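How to sort short pieces of wire

First cut away any piece under 9 mm, it is too short for use again. Then put the rest beside a round container, on a plate, so that small pieces do not go on the floor.

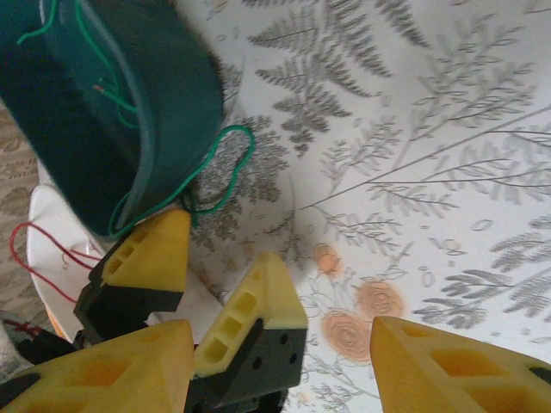 Green wires on the teal container, red ones at the left.

Take one color at a time and make a loose loop of it. Check the ends: if the copper is dark, strip it again. I keep roughly 38 pieces in one box, and longer ones go in the drawer.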